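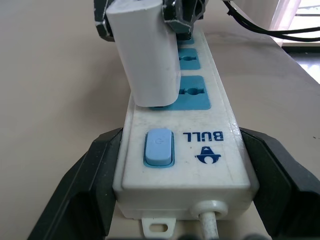 Demonstration teaching is a way of setting up a robot in which a person shows the machine a task, either by moving its arm by hand or by driving it from a distance, and the machine's later movements are worked out from the record of what the person did. It is also called programming by demonstration, learning from demonstration or, when the record is used to train a neural network, imitation learning. It differs from ordinary robot programming, in which each position and movement is written out as instructions.

The method is used for work that is easy for a person to do and hard to put into words, such as pushing a plug into a socket, folding cloth or wiping a curved surface.

Background

Early industrial robots were often taught by leading. A painter would take hold of the arm, spray one part in the usual way, and the controller would store the path and play it back. Playback of this kind worked as long as each new part arrived in the same place as the first. If the part was moved, the robot carried on along the old path regardless.

Later methods treat the demonstration as a sample of how the task can be done. Several demonstrations are recorded with the object in different positions, and software looks for what they have in common. The robot can then produce a movement it was never shown, within limits set by how varied the demonstrations were.

Hand guiding

In hand guiding, also known as kinesthetic teaching, the teacher holds the arm near the wrist and moves it through the task. The motors are set so that they carry the arm's own weight and offer little resistance. Buttons on the wrist or a foot pedal open and close the gripper.

The teacher feels the contact directly through the arm. A peg that catches on the rim of a hole can be eased sideways without thinking much about it, and those small corrections go into the record. Hand guiding also needs no extra equipment beyond an arm that can sense force or be driven backwards by hand.

Its main drawback is that the teacher's hands and body get into the camera's view. A system trained on those pictures may come to rely on seeing a person who will be absent when the robot works alone. Heavy arms are tiring to move, and guiding two arms at once usually takes two people. A common remedy is to guide the arm once, then have it replay the motion while the cameras record with the teacher standing clear.

Remote control

In remote control, or teleoperation, the teacher stays off the arm and drives it through a separate device. The devices in use include:

Leader arms. A smaller or matching arm is moved by the teacher and the working arm copies it joint by joint. Simple leader arms carry no force back to the hand.

Hand controllers. A tracked controller, often one made for virtual reality, sends its position and angle to the gripper. The robot's software works out the joint angles.

Joysticks and 3D mice. These are cheap and steady but slow, and teachers tend to move in one direction at a time, which shows in the recordings.

Gloves. Finger positions are measured and passed to a robot hand. Differences in size between the two hands have to be allowed for.

Delay is the usual difficulty. A lag that is barely noticeable when reaching across a table can make contact work clumsy, and teachers respond by moving a little and then waiting. The pauses become part of the record, and a robot trained on them will pause too.

Cameras

Most setups have at least one fixed camera that takes in the whole table and one mounted at the wrist. The wrist camera moves with the gripper, so the fingers stay in nearly the same part of the view while the rest of the workspace shifts around them. It is most useful in the last few centimetres before contact, when the arm often blocks the fixed camera.

The wrist view has blind spots of its own. A bulky object held between the fingers can hide the very place it has to go. With plugs and adapters, the pins face away from the camera and the body of the adapter covers the socket, leaving the edges of the panel and the shadow on it as the main visual guides. Some systems add a force sensor at the wrist for this stage.

Plug insertion as a task

Putting a plug or adapter into a power strip is widely used as a practice task. The parts are cheap and easy to find, the fit is tight, and the outcome is simple to judge. The strip is left disconnected from the mains during teaching and testing.

A strip is light and will slide or lift when pushed, so it is normally held. Clamps, jaws or a screwed-down bracket may be used, or a second arm may do the holding. Holding the strip firmly makes the task easier to learn, but a robot taught only on a clamped strip may do poorly when the strip is free to move.

The task is usually divided into four stages: picking up the plug, carrying it over the socket, lining up the pins and pressing home. Most failures come in the third. A plug that is turned slightly in the grip will meet the socket face and stop, and a robot with no demonstrations of backing off and trying again will often keep pushing. For this reason teachers are commonly asked to include some poor starts and the recoveries from them.

Sockets that accept more than one plug shape bring a further problem. Their openings are larger and more complicated in outline than a single-standard socket, and it is less clear from a picture where a given set of pins should sit.

The Uvport trials

A small set of trials at the Uvport workshop compared the two ways of teaching on plug insertion and three other bench tasks. The work was run by Réka Orbán and Li-hua Huang, and their report was released on 15 November 2021. It used Prasteo arms with leader arms built in the workshop, and recording software called Prarkodon.

Fourteen teachers took part, none of whom had handled a robot before October of that year. Each was given a short practice period and then recorded 50 demonstrations by each method. Some 2,000 recordings were lost or set aside in the course of the project, counting practice runs, mostly through dropped camera streams and plugs that slipped in the grip.

The report found that hand guiding gave smoother contact in the pressing stage, while remote control gave cleaner camera records and was less tiring. Teachers improved quickly at remote control over their first session and changed little at hand guiding. Orbán and Huang recommended remote control for collecting large sets and hand guiding for short, force-heavy steps — a mixed approach that the workshop went on to use.

The authors also noted that teachers differed in habit. Some approached the socket from straight above, others came in at a slant and tipped the plug upright at the end. Models trained on both styles together sometimes wavered between them partway through the movement. The effect was reduced by agreeing on one style beforehand.

Quality of demonstrations

More demonstrations do not always give a better result. Recordings that include long hesitations, accidental bumps or a forgotten step are generally removed or trimmed. A written procedure for teachers normally sets the starting pose of the arm, the range of object positions, and what counts as finished.

Changes in lighting matter more than newcomers expect. A bench near a window looks different in the morning and the late afternoon, and a set gathered entirely at one time of day may not carry over to the other. Glossy plastic is especially affected, as its highlights move with the light. Blinds and fixed lamps are one answer. Recording on purpose under many conditions is another.

Safety

Hand guiding places a person within reach of a powered arm, and limits on speed and force are set accordingly. An enabling switch that stops the arm when released is common. In remote control the teacher may be outside the work area, but others may not be, and the same stop arrangements apply.

Terms

The person giving demonstrations is called the teacher, demonstrator or operator. A single recording is a demonstration, episode or trajectory. The trained program that chooses the robot's movements is a policy. In the Dimitriou notation, used in the Uvport report, hand-guided episodes are marked H and remote ones R, with a stroke added for any episode that contains a recovery.

See also

Force control
Robot end effector
Telerobotics
Visual servoing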